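印刷用ページ　メールで送る
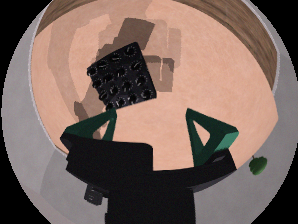 薪ストーブの買い替え補助金、オンライン申請が途中で止まってしまう件です。先週の窓口への電話では「チケットに経過を書いてください」と言われたので、思い出せるかぎり書きますね。長くなります、すみません！　使っているのは申請システムのPerron、申請しているのは古いストーブを低排出型に替えるほうの枠です（煙突の改修だけの枠ではないです）。症状としては、添付書類のページで進み具合の表示が74％まで行って、そこから動かなくなります。エラーの文字は出なくて、画面のいちばん上に細い帯が一本出るだけ。色は、画像の丸い底の桃色、あれにかなり近いです。最初は飾りだと思っていて、三回目くらいでやっと「これ、もしかして警告なのでは」と気づきました。警告ならもうちょっと赤くしてほしいです……。

件名：添付書類の送信が74％で止まる
状態：対応中 → 解決（本人記入）
記入日：2018年12月22日

■ 環境
ノートパソコン、ブラウザはふだん使いのもの。家の回線は動画も普通に見られるので、遅いということはないと思います。買い替え前のストーブはIdellの古い型、買い替え後はUtarskaの小さいほうです。Utarskaはお店でもう取り置きしてもらっていて、補助金の決定通知が来るまでは設置工事に入れません。なので早く出したい、というのが正直な気持ちです。

■ やってみたこと　その一
まずログインし直しました。これは効果なしです。入力した住所と世帯の欄は残っていたのでほっとしたのですが、「旧機種の使用年数」だけなぜか空欄に戻っていました。入れ直して、次へ、次へ、で添付のページ。やっぱり74％です。

■ やってみたこと　その二
別のブラウザに替えました。今度は74％にすら行かず、最初のページで「次へ」が押せませんでした。郵便番号のところに全角の数字が入っていたのが原因で、半角にしたら進みました。これは私のミスです。でも、元のブラウザでは全角でも通っていたんですよね。そちらで何か違いがあるなら、ついでに見ていただけるとうれしいです。

■ やってみたこと　その三
放っておいたら進むかも、と思って、画面をそのままにして洗濯物を干しに行きました。戻ってきたらログイン画面になっていて、「30分操作がなかったため」と書いてありました。そりゃそうか、と思いつつ、ちょっとがっくりきました。使用年数はまた空欄に戻っていました。

■ ここで一度、窓口にメール
そちらからの返信（ありがとうございました、早かったです）には「添付ファイルは一つにつき600KBまでです」とありました。え、どこに書いてあったの？と探したら、手引きのPDFのいちばん後ろ、よくある質問のさらに後ろに載っていました。添付のページには書いてありません。見落としたのは私ですけど、あそこに一行あるだけでだいぶ違うと思うんです。
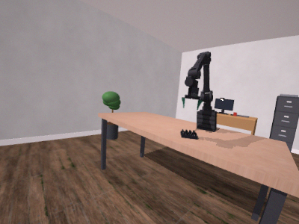 それで、手元のファイルを一つずつ見直しました。見積書はお店からもらったPDFで、十分小さかったです。排出性能の証明書も大丈夫。大きかったのは、古いストーブの銘板の写真と、撤去予定の場所を写した写真の2枚でした。どちらもスマホで撮ったままのサイズで、上限をはるかに超えています。なるほど、これか、と。

■ やってみたこと　その四
写真を縮めました。銘板のほうは、小さくしすぎると型番が読めなくなってしまって、何度かやり直しました。Idellの古い型は、銘板が裏側の低いところについていて、しかも煤で黒いんです。濡らした布で拭いてから撮り直したら、文字がはっきりして、縮めても読めるようになりました。同じ型を使っている方、先に拭いたほうがいいです（私は拭かずに何枚も撮りました）。

縮めた写真で送信。止まりませんでした。74％を通り過ぎたときは声が出ました。

■ ところが
確認ページまで行ったところで、今度は「排出測定値の連携に失敗しました」と出ました。こちらは桃色の帯ではなく、ちゃんと文字です。うちは地区の煙モニターに参加していて、Mitlowの測定器を軒下につけています。申請のときに番号を入れると、測定値が自動で申請書に入るはず、と説明会で聞いていました。

番号を確かめに外へ出て、ラベルを読み直しました。説明会でもらった控えの番号と、末尾の一文字が違います。控えはアルファベットのオー、本体は数字のゼロ。手書きの控えだったので、まあ、どちらにも見えます。ゼロで入れ直したら、今度は通りました。測定値は七月のぶんから並んでいて、夏はストーブを焚いていないのでほとんど平らです。冬になってからの山を見ると、自分で言うのもなんですが、けっこう煙を出していたんだなあと思いました。お隣に申し訳ない気持ちになりました。

■ いまの状態
受付完了のメールが来ました。受付番号もあります（ここには書きませんが、必要なら返信でお送りします）。なのでこのチケットは、私のほうでは解決にしてもらって大丈夫です。

■ お願いと質問
せっかくなので書いておきます。

・添付のページに、ファイルの上限を書いてほしいです。できればファイルを選んだ時点で「大きすぎます」と出ると助かります。
・桃色の帯に文字を入れてください。何を言いたい帯なのか、いまだにわかりません。
・使用年数の欄が空に戻るのは不具合だと思います。ログインし直すたびに必ず戻りました。

あと質問です。古いストーブの撤去証明は、工事のあとに別の画面から送るんでしょうか。それとも同じ申請の続きに足すんでしょうか。手引きには「完了後速やかに提出」としかなくて、どこへ、がありません。お店の人も「うちのお客さんで、今の制度になってから出した人がまだいないので」と首をかしげていました。それから、薪の置き場の写真は要るのか要らないのか。煙突改修の枠の一覧には載っていて、買い替えの枠の一覧には載っていません。要らないと思って出していませんが、もし足りなかったら連絡をください。今度はちゃんと縮めてから送ります！

■ 追記
夕方になって、申請の控えをPDFで保存しようとしたら、二ページ目の右側が切れて印刷されました。用紙の向きを横にしたら全部入りました。急ぎではないので、これは報告だけです。

お問い合わせ｜© Perron申請サポート｜ページの先頭へ戻る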